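Unit 5: Planning and Budgeting a Small Robot Cell
Instructor: Francine Fehr
Read before the February session. Bring a calculator and your draft equipment list.

Most of you will someday be asked "what would it cost to get one of those?" and you'll have to answer with a number. I love this part of the work! A good equipment plan makes you think through every bolt, cable and working hour before anyone spends a dime.

1. Start with the task

Write the job down in one sentence before opening a catalog. Our sentence for this unit is "pick up small scraps of paper from a table and put them in a tub." It sounds like nothing, and it's a wonderful test. Paper is light, it lies flat, and no two crumpled bits have the same shape. Each of those facts turns into a line on your list: finger shape, grip control, camera view, table surface. 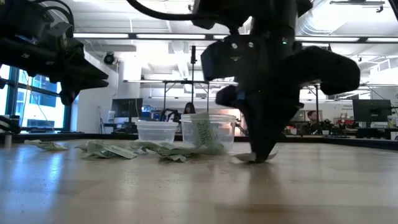

Figure 5.1. Gripper fingers pressed down on a crumpled scrap, with two clear tubs behind.

Ask who else will be working nearby, too. A bench in a shared room needs a different plan from one behind a fence, and the floor space has to come out of somebody's budget.

2. Arms are one line of many

Beginners price the arms and stop. For the class project we compare two suppliers, Wirkgate and Husteck. Their quotes look far apart until you read what's in them - one includes the grippers and mounting plates, the other lists them as options. Put both quotes into the same table, with the same rows, and then compare.

Fingers deserve a row of their own. They touch the table all day and get scuffed, so treat them as a consumable. I'd budget for two spare sets per arm in the first year. Same goes for anything mounted near the wrist, where cables bend thousands of times. A camera out there gives you a great close view of the work, but quick moves will smear the picture, so ask about shutter speed and lighting before you sign.

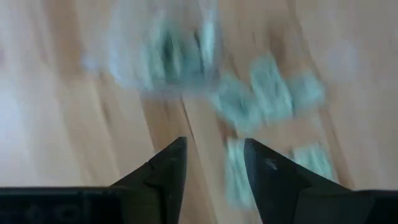 Lead time is the other thing to get in writing. The Ahn kit in our exercise ships in 14 weeks. If the table arrives in week two and the arms in week 14, you're paying for a corner of the room that does nothing for three months. Work backward from the date you want to start.

3. The boring rows (my favorites)

Table and frame. Floor tape. Power, with enough outlets on the correct side. Cable runs. Monitors. A stand for the overhead camera. Bowls, mugs and whatever else the arms will practice on. In our worked budget these rows add up to $2,015, and the first draft had $700 for all of them.

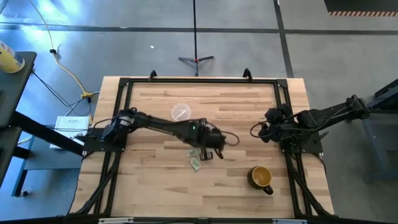
Measure reach from the base of each arm, then sketch both arms stretched out and both folded. A folded arm can stick out past the table, and that space counts. If two arms share the middle of the table, mark the zone where they could meet and add a few hours of setup labor for it.

4. For next time

Fill in the Brosex worksheet with one row per item: quantity, unit price, shipping, lead time, expected life. Leave the contingency row blank, we'll argue about it together. Teams with two arms should also price a one-arm version of the same cell and note which steps of the task they would have to give up.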